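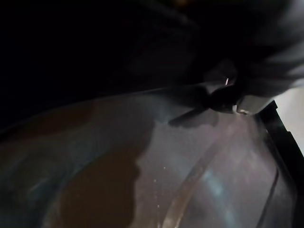
Melaniia Bondarchuk schrieb am Samstag:

> Bevor ihr jetzt alle die Dichtungen verdächtigt: Bei uns war es am Ende
> der Nullpunkt. Der Greifer stand nach dem Backenwechsel 2 mm zu tief,
> und dann fasst er den Behälter eben am Rand statt darunter. Kippt man
> das Ding danach über dem Ausguss, läuft der Rest dahin, wo er will.
> Habt ihr nach dem Umbau neu eingemessen oder nur die alte Datei
> zurückgespielt? Und wer hat bei euch eigentlich die Handgelenkkamera
> justiert? Bei uns war das angeblich "schon immer so".
>
> Melaniia

Hallo Melaniia, hallo Liste,

erwischt. Alte Datei zurückgespielt. Der Umbau an der Ciobanu-Zelle war an einem Freitag fertig, es war kurz vor Feierabend, und die Datei hieß "final_neu_2". Wer würde einer solchen Datei misstrauen.

Der Reihe nach, für die, die den Anfang des Fadens nicht mehr haben: Die Zelle leert die Restbehälter von der Kaffeeprüfung. Armbewegung simpel, Greifer mit zwei Backen, Kamera am Handgelenk, Steuerung Clastum. Seit dem Backenwechsel blieb Flüssigkeit im Behälter zurück, und zwar nicht jedes Mal. Von 22 Behältern im ersten Durchlauf waren 20 in Ordnung und 2 nicht, also genau die Quote, bei der jeder sagt, man möge das bitte mal beobachten. Ich habe beobachtet. Es wurde nicht besser.

Gestern habe ich mir dann die Zeit genommen und die Sache so gemacht, wie sie in der Anleitung steht:

1. Arm in Wartungsstellung, Druckluft weg, Schlüsselschalter abgezogen und in die Hosentasche. Nicht auf den Schaltschrank legen, Kenneth.

2. Backen abgenommen, Auflageflächen geputzt. Unter der linken saß ein Krümel, der sich beim Anziehen vermutlich schon heimisch gefühlt hat. Schrauben über Kreuz und mit Drehmomentschlüssel angezogen, den wir tatsächlich besitzen. Er lag in der Schublade für Kabelbinder.

3. Nullpunkt mit dem Einmessdorn neu angefahren, dreimal, beim dritten Mal ohne Zuschauer. Abweichung in Z wie von dir vorhergesagt. Ich verbuche das als Fernwartung, die Rechnung schickst du bitte an Nektarios.

4. Erst danach die Kamera. Die Reihenfolge ist wichtig: Wer zuerst die Kamera ausrichtet und dann den Nullpunkt verschiebt, darf die Kamera nochmal ausrichten. Fragt mich nicht, woher ich das weiß.

5. Greifhöhe neu geteacht, Kippwinkel vorerst unverändert gelassen, damit ich nicht an zwei Schrauben gleichzeitig drehe und hinterher beide für die richtige halte.

Ein Punkt bleibt offen, und da hätte ich gern eine Meinung. In den Behältern ist im Boden eine gebogene Rippe eingeformt. Mein Verdacht ist, dass sie beim Kippen als kleine Staumauer wirkt, wenn der Behälter verdreht gegriffen wird. Mit der Greifhöhe hätte das dann gar nichts zu tun, und mein schöner neuer Nullpunkt wäre bloß schön. Taras meint, man solle den Behälter vor dem Kippen um die Hochachse ausrichten. Das kostet Taktzeit. Kyrylo meint, man solle andere Behälter kaufen. Das kostet Geld, und zwar das von Kyrylo, weshalb ich den Vorschlag bemerkenswert finde.

Die Kamera könnte die Rippe theoretisch erkennen. Praktisch ist klares Plastik für die Bildauswertung ungefähr das, was für mich Kleingedrucktes ist: Man ahnt, dass da etwas steht. Spiegelungen hält sie für Kanten, den Schatten des eigenen Greifers hat sie mir schon einmal als Flüssigkeit gemeldet. Der alte Mirkach-Filter konnte das besser, lief aber nur auf dem Rechner, der jetzt die Tür zum Lager offen hält. Hat jemand von euch Erfahrung mit einer seitlichen Leuchte am Greifer? Oder mit polarisiertem Licht, ohne dass der Halter bei jeder zweiten Bewegung irgendwo anstößt?

Noch zu deiner Frage, wer die Kamera justiert hat: laut Wartungsbuch ich. Die Unterschrift ist unleserlich, das spricht dafür.

Was ich bis zur nächsten Woche vorhabe: einen Durchlauf mit absichtlich verdrehten Behältern und einen mit ausgerichteten, jeweils bei neuer Greifhöhe, sonst alles gleich. Wenn der Rest nur bei den verdrehten bleibt, bekommt Taras recht und ich einen ruhigen Nachmittag mit dem Taktzeitdiagramm. Die Parameterdatei lege ich danach ins Verzeichnis Grerkotau, unter einem Namen ohne "final" darin. Die alte habe ich umbenannt, bitte nicht mehr laden, auch nicht "nur kurz zum Vergleich".

Falls jemand noch einen zweiten Einmessdorn übrig hat: Unserer hat eine Delle. Sie war schon vorher da.

Grüße aus der Halle

Jörn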